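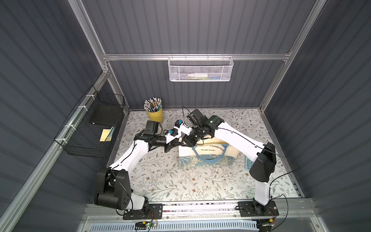

Vinyl tablecloths and wipe-clean table coverings: common questions

What sizes do you cut?
Coverings come off the roll at any length you ask for. The usual roll is 55 inches wide. Tell us the length and width of your tabletop and how far you want the cloth to hang down. Eight inches on each side suits most kitchen tables.

How do I measure a round table?
Measure straight across the middle, then add twice the drop. If the result is wider than the roll, we can't cut it in one piece. The shop does not join vinyl.

Can I order a sample?
Yes. You can have 2 samples free with your first order. After that they are a dollar each. Put the pattern number on the form. Our floral patterns start with the number 3, so the Flevedby vine is 3756. Plain colors and checks start with 6. The Ekström check is 652.

My cloth arrived with fold lines. How do I get them out?
Lay it flat in a warm room overnight. If the lines are still there, use a hair dryer on low from the fabric side and smooth with your hand. Don't use an iron on the printed side.

Can I put hot dishes on it?
No. Use a trivet or a thick mat. Heat marks in vinyl are permanent and we don't replace cloths for that reason.

What should I clean it with?
Warm water and a little dish soap. Bleach and scouring powder take the print off. Ballpoint ink should be wiped up right away with rubbing alcohol on a cotton ball, after testing a corner.

Will it stick to a varnished table?
It can, mostly in summer. Put a felt pad or an old cotton sheet underneath. The backing on the Pruvenach range is thicker, but we suggest a pad with that too.

Can I return a cut piece?
Only if it is faulty or we cut it wrong. Check the length before you cut or trim it yourself.

Can I pick up my order?
Yes, from the Weklow shop. Saturday pickup ends at 1 p.m.

Comments (3)

Marge T.
The hair dryer worked on mine except for one crease in the middle. Put a fruit bowl on it.

Sixten Strand
Do you still carry the oval ones with the elastic edge? I bought one in March and need another for my sister.

dbl_oak
Turmeric stain on a pale pattern, any ideas? Dish soap only got it down to yellow.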